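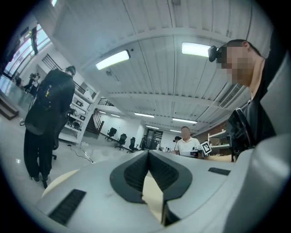

8 August 2021

Second day with the new hand-held. Veerle wants a yes or no on switching from the Mavow gripper before the Strömberg order goes out, and I don't have one yet.

Ran 58 picks with each, same parts bin, same two operators (Teun, then Ilse). The Mavow dropped 3. The new one dropped 2. The supplier's sheet promises "markedly improved retention" and I would like to know what mark they had in mind. One drop either way is noise. Need a few hundred at least before I'd say anything out loud.

Things I do believe:
New one is lighter in the wrist. Teun said so unprompted, Ilse said so after Teun did, so count that as one opinion.
Jaw closes cleanly on the flat parts. On the round caps it pushes them sideways first, then grabs. The Mavow does that too, only less.
Cream pads pick up dirt fast. Wiped them between operators. Should have wiped between runs.

Things I don't believe:
The tracking number. Software says 252 good segments out of the morning session and calls that a success. I went through 27 of them by hand and in 4 the pose jumps when the operator turns away from the marker. Nothing in the log flags it. If the log is blind to that, the 252 means very little. Anca thinks it's the exposure near the windows — could be, but two of the four were recorded at the back of the room. I'd look at the time sync before blaming daylight.

Also the wide lens. Everyone likes how much of the room it takes in. Fine, but the body of the gripper takes up a lot of the view, and I can't see what all that ceiling is buying us. Ask Godelieve whether the Garkerora people crop before training or leave it in.

Calibration: redid it after lunch, residual came out worse than in the morning. Did it again, better. Changed nothing in between. Not happy about that.

To do
— 193 more picks per gripper, order shuffled this time, caps and flats mixed
— marker taped down flat, then the same run with it tilted
— check clock offset between head camera and gripper, start and end of session
— get the old December runs off Teun's drive, same caps I think

Told Veerle end of the week. She wrote down "probably yes". I did not say probably.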